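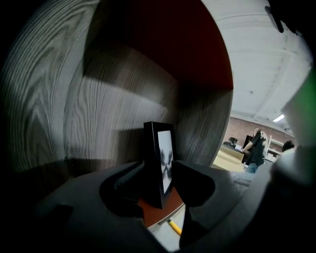 3.2 Who plans the photographer?

I started this part of the study because of a question I kept getting from friends: if a proposal is supposed to be a surprise, who is the photographer a surprise to? I had no answer, so I went and asked people. My 400 respondents had all been proposed to, or had done the proposing, in or near Vemville, and I wanted to know what became of the pictures. Did they go in an album, on a phone, or in a frame on a shelf, like the thick black one in Figure 4, with its pale, blurry black-and-white photograph? The answers were a lot more varied than I'd bargained for, and I've had to be quite strict with myself about what to keep in.

Figure 4. Black frame with a black-and-white photograph, wood-grain shelf behind.

Let me deal with the planning first. Most proposers I spoke to had started with the place and worked backwards. They picked somewhere that meant something (a first date, a first holiday, a car park where it had rained on them both) and only then began to fret about how to get the other person there. The photographer came in late, often in the last week, and often because a sister or a flatmate had asked, 'But who's taking the pictures?' I'd gone in expecting the reverse – that people who wanted photographs would choose a pretty spot to suit them – and I was wrong about that.

The excuses were my favourite bit of the whole project. People invented work dinners, lost scarves, a cousin's dog that needed walking. One man told his girlfriend they were trying out Cù, a noodle place by the river, and then had to keep her from looking up its opening hours, because it was shut that day. She'd looked them up anyway! She told me she spent the whole walk wondering if he'd gone a bit odd. Quite a few of the people who were asked had guessed something was up, but when I put it to them that the surprise had failed, they wouldn't have it. Knowing that something is coming and knowing that it's coming now seem to be two separate things, and my first questionnaire (see 3.1) lumped them together. The second version splits them.

Panya Tanasarn, who did half the interviews with me, thinks the hidden photographer matters more than I do. Her couples talked a lot about the moment they noticed a stranger in a bush with a long lens. Mine barely mentioned it. We argued over this for most of October and then compared our notes properly, and I think part of the gap is simply down to how we asked. Panya tends to begin with the pictures and I tend to begin with the walk there. I've marked the interviewer on every transcript so that others can check.

As for numbers, the interviews gave us 3834 separate remarks, which we sorted by hand and then again in Presex, the coding program our department uses. The 2 sortings agreed well on place and on excuses, and rather badly on feelings. 'I was shaking' went into nerves in one and joy in the other, and I can see the case for both. I've left those remarks out of the tables in section 4 and put them in the appendix in full, as I'd hate to lose them.

One last wrinkle is the Lellance group, who were recruited through a wedding fair and so had mostly hired a professional. I report them separately throughout.

Contact the author | © 2025 | Back to top
Home Sections Tables Appendix
2 comments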